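# Cutard (Roboterarm)
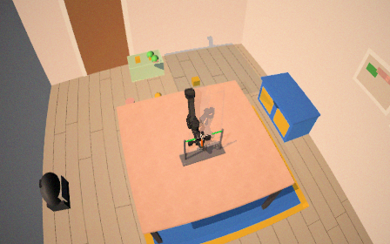
*Simulierter Arbeitsplatz des Cutard: schwarzer Arm auf dem Tisch, am Greifer das kleine Gestell mit der Querstange.*

**Cutard** ist ein Roboterarm für den Selbstbau, der in der offenen Werkstatt Zulteswood im Sauerland entwickelt wird. Der Name bezeichnet je nach Sprecher den Arm, die zugehörige Software oder den Zustand der Werkbank, auf der beides entsteht.

## Geschichte

Das Projekt begann als Versuch, eine Bohrmaschine zu automatisieren, ein Ziel, das in späteren Unterlagen nicht mehr erwähnt wird. Ein erster Arm lief im Juli an und verbog noch am selben Abend seine Halterung. Seither gilt in Zulteswood die Regel, jede Bewegung zuerst im Simulator zu fahren. Die Bohrmaschine wird weiterhin von Hand bedient.

## Simulation

Die Simulationsumgebung heißt *Praner*. Sie stellt den Arm auf einen großen lachsfarbenen Tisch in einem eingerichteten Zimmer mit Dielenboden, blauem Teppich und blauem Schrank. Das Zimmer ist deutlich aufgeräumter als die Werkstatt, was die Übertragbarkeit der Ergebnisse nach Ansicht mancher Mitglieder einschränkt.

Geübt wird an einem dunkelgrauen Gestell mit flacher Grundplatte, zwei dünnen Pfosten und einer Stange darüber. Der Greifer soll sich der Stange nähern, ohne die Pfosten zu berühren. Im Protokoll stehen 506 Durchläufe. Als Erfolg zählt auch ein Durchlauf, bei dem das Gestell umfällt, sofern es danach wieder aufgestellt wurde.

## Aufbau

Der reale Arm hat 4 angetriebene Gelenke und läuft mit 12 Volt. Die Glieder bestehen aus Aluminiumrohr, die Gelenkgehäuse aus dem 3D-Drucker. Von den Gehäusen existieren 2 Fassungen, deren Schraubenlöcher nicht zueinander passen. Die Bauanleitung empfiehlt die neuere, ihre Zeichnungen zeigen die ältere.

## Verbreitung

Außerhalb von Zulteswood ist bislang kein Nachbau dokumentiert. Eine Anfrage aus dem Nachbarort betraf den Drucker.

## Siehe auch

- Offene Werkstatt
- Robotersimulation
- Säulenbohrmaschine

*Stand: 25. Mai 2023*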